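Chapter 4
Planning: from "put the book away" to something a motor can use

By now you've got a robot that knows where its own arm is (Chapter 2) and can make a fair guess at what's in front of it (Chapter 3). Well done, that's a good deal of the hard slog behind you! What it can't do yet is decide anything. If I tell it to put the book in the file organiser, it'll sit there until the battery runs flat, and quite right too, as we haven't written the bit of software that turns a wish into a list of moves.

That bit is the planner, and I'll admit it's my favourite part of the whole stack. I wrote my first one over a wet November and it was dreadful. It would find a lovely path for the gripper and forget that the elbow had to come along as well. I lost two lamps and a mug before I learnt to check the whole arm.

We'll stay with one job all the way through this chapter, the one we call Monti in the code folder. There's a book lying flat on one table and an upright organiser standing on another, and the book has to end up in a slot. It sounds like nothing. But the book lies at an angle, the second table sits a bit lower than the first, there's a gap between the two, and the slots are open to the front with walls on either side. Every one of those facts has to get into the planner somehow, and most of the bugs you'll meet come from one that didn't.

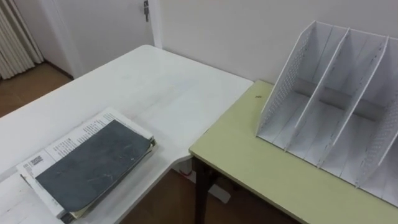
Does the planner need a perfect model of the room before it can start?

It needs a model that's good enough near the things it will touch, and a cautious one everywhere else. A wall can be a flat slab with a generous margin. The slot can't, or the margin will swallow the opening and the planner will tell you there's no way in.

I do like that second point, and it catches nearly everyone. In Drekik, the small planner we build in this chapter, every object gets its own margin in the scene file for exactly this reason. Start with the margins I give you, break them on purpose, and see what the error messages look like when it's your own fault.

We'll do the planning in two layers. The top one is the task layer, and it deals in steps you could say aloud: reach, grasp, lift, carry across, turn upright, slide in, let go. The bottom one is the motion layer, which takes a single step and looks for joint angles that get the arm through it without hitting anything. They have to talk to each other, too. If the motion layer can't manage "slide in" with the grasp the task layer picked, it has to say so, and the task layer has to go back and pick another (hold the book by its spine, say, and try again).

The motion layer starts with a coarse grid, nine settings for each of three joints, so 729 arm poses to test. My old laptop gets through those before I've reached for my tea. Then we'll swap the grid for random sampling, with up to 1,000 samples per step, and you'll see why people put up with the randomness once there are more than three joints to worry about. Please run each version 200 times and keep the logs. One good run tells you very little, and we'll want those numbers when we get to smoothing in section 4.6.

Before you go on, fetch the chapter files from the Urach folder and check that the scene viewer, Rirkero, opens without complaint. The files were last changed on 17/09/2025, so if yours are older, get them again, as I've mended a sign error in the table heights that sent the book cheerfully through the tabletop.

4.1 What counts as a state?

Let's begin with the thing the planner searches over. For our job a state holds the arm's joint angles, where the book is and which way it's facing, and whether the gripper has hold of it.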